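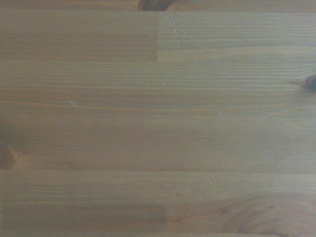 ## Nalov Table Wax, 11 oz tin

I make this one myself, in the back half of the Trandlow shop, and I'll admit it's my favorite thing we sell! It's a soft paste of beeswax, carnauba and orange oil, made for the kind of table that gets used all day long (homework, bread dough, somebody's elbows) and still has to look decent when your mother-in-law comes by.

It goes on best over bare or oiled wood. You can put it over old lacquer too, but go easy, it mostly sits on top there and you'll be buffing until dinner. Pine drinks it up, so plan on 2 coats the first time and leave it overnight in between. After that I do mine every September and call it good.

**What you get**

- One 11 oz tin with a screw lid
- A square of cotton cloth, hemmed, washable
- A folded card with my directions on it, small print, sorry

**Scents:** plain orange, or the Pukia blend with a little cedar in it. Plain is fainter and gone by the next morning. Pukia hangs around for a few days and I love it, but my sister says it smells like a hamster cage, so maybe start with plain.

**Item number:** 694

I've poured 2,051 tins of this so far, all with the same recipe except for one small change: the newer ones have a bit less carnauba, so they scoop easier in a cold garage. If you have one of the old hard ones, set it on a sunny windowsill for an hour and it'll loosen right up.

It is not heatproof. Use a trivet! A hot casserole dish will leave a white ring on any wax, mine included, though a second rub usually takes most of it out.

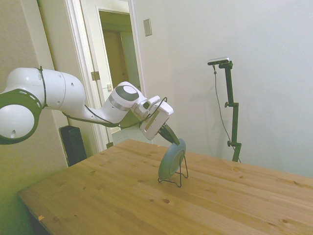

Jonalyn Mercado wrote in to ask if it's okay on a cutting board, and added that the Pukia one lasted her almost a year on a big kitchen table. For cutting boards please get the Lencho board oil instead, it has no scent and no orange oil in it. The wax is for tables, shelves, chair arms and drawer runners. Lids on tight between uses, or it dries out around the rim.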